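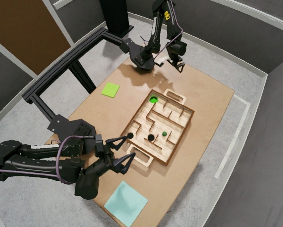 Holzlabyrinth auf dem Tisch, heller Boden mit dunklerem Rand

Labyrinth klebt nach dem Ölen – noch zu retten?

Skiselell
Hallo zusammen, ich hab im Februar mit meinem ersten Holzlabyrinth angefangen, alles schön verleimt, und dann kam die glorreiche Idee, die Spielfläche zu ölen. Jetzt fühlt sie sich auch nach 3 Tagen noch an wie ein Honigbrot und die Kugel bleibt einfach liegen! Ich hab satt aufgetragen und ehrlich gesagt nichts abgewischt (stand bestimmt auf der Dose, ja ja). Abschleifen geht schlecht, zwischen den Leisten komme ich mit dem Klotz nicht durch. Hat jemand einen Tipp, bevor ich alles wieder rausreiße?

Riltetti
Zu viel Öl, ganz klar. Nimm einen fusselfreien Lappen, ein klein wenig frisches Öl drauf, damit löst sich die klebrige Schicht an, und dann sofort trocken nachreiben, bis nichts mehr schmiert. In die Ecken komme ich mit einem Wattestäbchen ganz gut rein. Danach eine Woche warm und luftig stehen lassen und erst dann mit 300er Papier ganz leicht drüber – an den Leisten um ein Stückchen Pappe gefaltet. Und die Lappen bitte ausgebreitet draußen trocknen, nie zusammengeknüllt in den Müll, die können sich selbst entzünden! 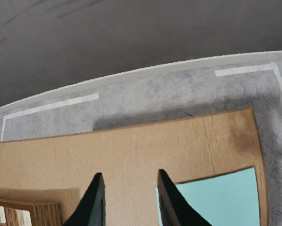
Bildquelle: Riltetti

Für den Testlauf such dir eine gerade Tischplatte und leg eine Wasserwaage auf, sonst gibst du am Ende dem Öl die Schuld, wenn die Kugel immer nach links zieht. Ist mir beim ersten Mal passiert, ich hab einen ganzen Abend umsonst poliert.

Taheri
würd ich gar nicht ölen, roh lassen und fertig. meins ist seit Jahren unbehandelt und läuft super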